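2023-09-02

## Visit to the Holmont Window and Profile Plant

Members of the Avram Builders' Association toured the Holmont plant last month at the invitation of its owner, Clenano. The plant makes vinyl window frames, trim boards and drainage fittings for contractors in three states. The purpose of the visit was to give members who order these products a clearer view of how they are made, tested and shipped.

The tour began at the resin silos on the north side of the building. Raw compound arrives by rail and is blended on site with stabilizers and pigment. Each blend is logged under a batch number, and that number is later printed on the inside face of every length of profile. Members were told that a contractor with a warranty claim should read this number to the service desk before removing the frame from the wall.

From the blending room the group moved to the extrusion hall, where 12 lines run side by side. The heated compound is pushed through a steel die, pulled through a cooling bath and cut to length by a traveling saw. Changing a die takes most of a shift, and the plant therefore groups its orders by profile. Small orders for less common shapes may wait up to nine weeks. Several members remarked that this explained delays they had blamed on their distributors.

Injection molding is carried out in a separate building across the yard. Corner keys, sill caps and gutter brackets are produced there. The newest product is the Trimolis bracket, a one-piece part that replaces an older design held together with two screws. Plant staff passed samples of both around the group. The new bracket is lighter and snaps onto the fascia clip by hand, although a rubber mallet is still advised in cold weather.

The test room drew the most questions. Sample frames are racked, sprayed with water under pressure and slammed repeatedly on a motor-driven hinge. Welded corners are broken on purpose each morning and the results posted on a board by the door. A failed corner stops the welding station until its plates have been cleaned and reset.

Lunch was served in the training room, followed by a discussion of color. Dark frames remain a concern on south-facing walls, where heat can cause long sections to bow. Clenano recommends steel reinforcement in any dark mullion over 57 inches and will void the warranty without it - a point that does not appear in the printed catalog. The association has asked for this to be corrected in the next edition.

Scrap handling closed the program. Clean offcuts are ground and returned to the core of the profile, never to the outer skin.

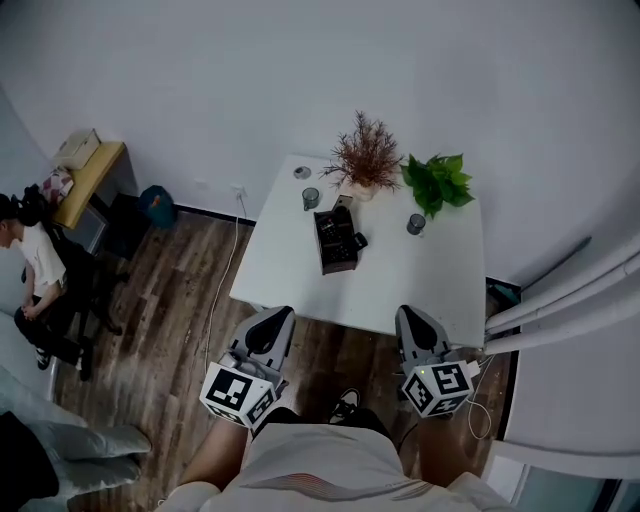

Corina Chiriac writes that the 57-inch limit should also be marked on the order form, as her crew has already installed longer dark mullions on two jobs without steel. She would like to know whether those frames can be reinforced in place or must come out.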